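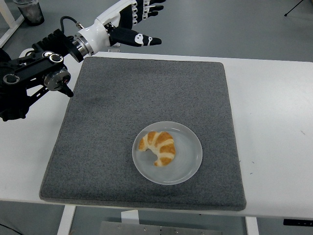
Workstation 2, Jirkville: arm and hand over the mat, croissant on plate.

Prernar handling project – progress report, April

1. Status
The food handling task ran for most of the month and was stopped after a fault in the hand on workstation 2. Of 919 planned pick attempts, 564 were logged before the stop. The remainder moves to the next period. No one was hurt.

2. Fault
At 2:40 p.m. the hand failed to open on command at the end of a pick. The arm controller read the hand as open and started the return move. The fingers stayed closed, and the plate was dragged 37 mm across the mat before the operator pressed the stop button. The force limit on the wrist did not trip. It had been set for the heavier parts used in the earlier Grinder trials and was never lowered for food items.

3. Cause
Evaristo Mazza went through the logs the same afternoon. Position feedback from the thumb had frozen 8 seconds before the failed release. The controller kept using the last good value and raised no alarm. A worn connector on the hand cable is the likely source – the fault came back twice on the bench when the cable was flexed near the wrist, and did not come back with a spare cable fitted.

4. Actions
Cable replaced. Wrist force limit lowered and checked against a load cell. Stale feedback now stops the arm; this change has been tested on the bench only. Coşkun has been asked for a cable with better strain relief, and we are waiting for a delivery date.

5. Open items
The other workstation uses the same cable routing and stays out of service until it has been inspected. Gualtiero Costa will sign off the restart. We request approval to move the unused test hours into the next period. No change to the total budget is requested.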